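## Laundry around a home robot

Keep bedding jobs separate from the robot's shift. At our place the Draltow runs from 2 pm, so pillowcases get done before lunch.

- Leave an 800 mm clear path beside the bed.
- Pick up cords, bags and sticks first.
- Never hand it twisted fabric — shake it flat.

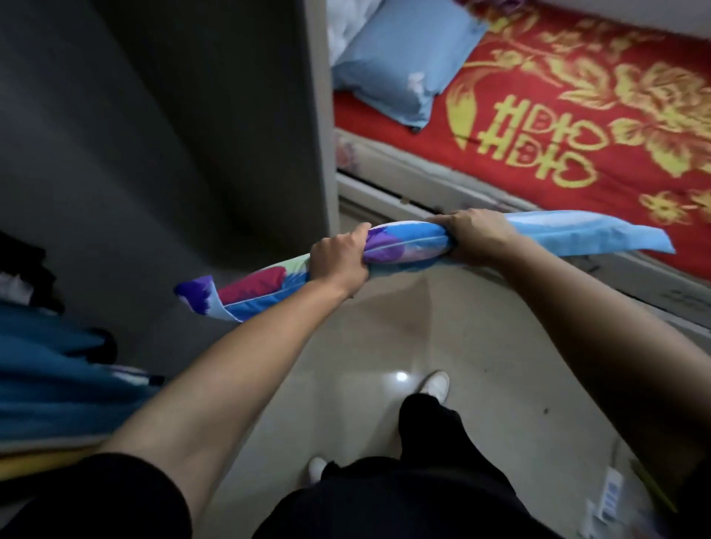
*Pillowcase twisted up tight, both hands on it.*

Ours is set to stay 600 mm back from anyone working by hand. Check the stop button every August, and try it 3 times. Blandine Le Goff wrote our house rules and they're taped inside the linen cupboard.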